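Clearing the Floor, One Bottle at a Time
By Sirkka Harju

Transparent plastic is a poor subject for a vision system. It has no fixed color, it takes on whatever lies behind it, and once crushed it has no fixed shape either. At Indcombe, the robotics group led by Tapio Hakala has spent the winter on a task that combines all of these problems: two arms, a patterned floor, and a pile of empty drink bottles that must end up in a trash bin.

The method is imitation learning. An operator drives both arms through the task by hand controllers while the joint positions and camera views are recorded. A network, named Keskinen after the street where the first lab stood, is then trained to predict the next short run of motion directly from the camera images. There is no separate step that finds a bottle, fits a model to it and computes a grasp.

Wrist cameras supply most of the detail. From close up, a clear bottle over a floral print gives itself away mainly through the glints along its grooves, while a cap or a printed label offers a much stronger signal.
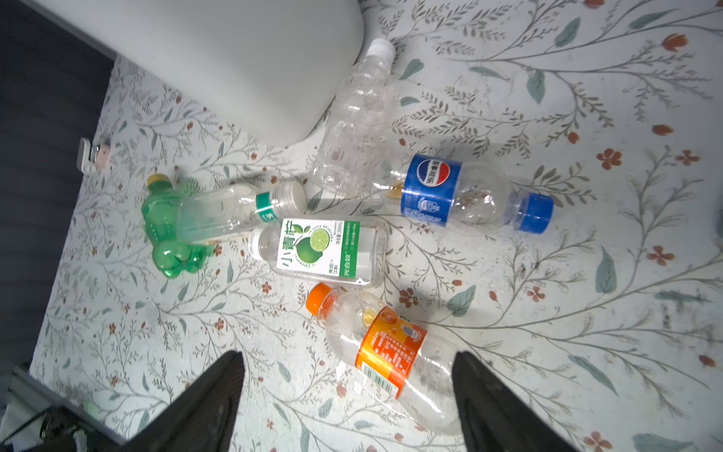 Why not use a depth sensor to find the bottles? Clear plastic lets much of the projected infrared light pass through or scatters it at odd angles, so the depth map comes back with holes where the bottle should be, and the group found color images more dependable.

The training set holds 791 demonstrations. Each begins with a different layout, and the operators were told to vary the order in which they picked. Hakala had planned on 1,000 but stopped early, when adding further batches no longer changed the results on held-out layouts. "The last batches were costing us operator hours and buying nothing," he says.

What did change the results was the length of the predicted motion. The network outputs a block of future positions at each step, and the arms execute part of that block before the next prediction. With short blocks, the grippers hesitated over clusters, moving toward one bottle and then toward its neighbor. A block of 20 steps removed most of the hesitation. Longer blocks made the arms slow to react when a bottle rolled on contact.

The second difficulty is the bin. Two arms that share one opening can collide above it, and the first version of the software used a fixed rule: one arm waits until the other has withdrawn. The rule was safe and slow. 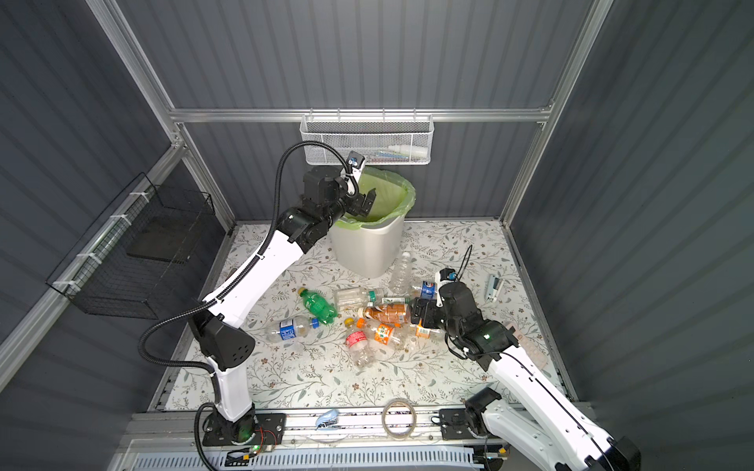 In the current version the rule is gone, and the timing is learned from the demonstrations along with everything else. Operators naturally let one arm start a grasp while the other was over the bin, and the network reproduces the pattern. A simple distance check from Jeltier, the group's motion library, still runs underneath and stops both arms if the links come too close.

Evaluation took place in January, on 28 layouts that did not appear in training. A layout counted as solved only when every bottle was in the bin and neither arm had been stopped by the distance check. The remaining failures fall mostly into two groups: bottles lying flat against a wall, where a finger cannot get behind them, and bottles released early so that they strike the rim. 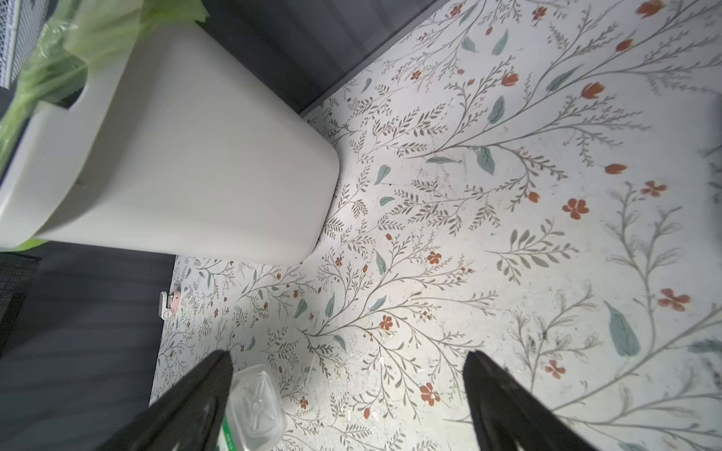

The bin and its green liner, with a clear bottle near the gripper fingers.

Wall cases are the harder of the two. A person would drag the bottle into the open before picking it up, and few of the demonstrations contain that motion. Hakala's group is now recording a small supplementary set made up entirely of such drags - a cheaper fix, in his view, than redesigning the fingers.

The next test is a change of floor. All training so far used the same printed mat, and it is an open question how much of the network's skill depends on it. A second cell at Bundgate is being fitted with a plain surface, and the same network will be run there first without any retraining.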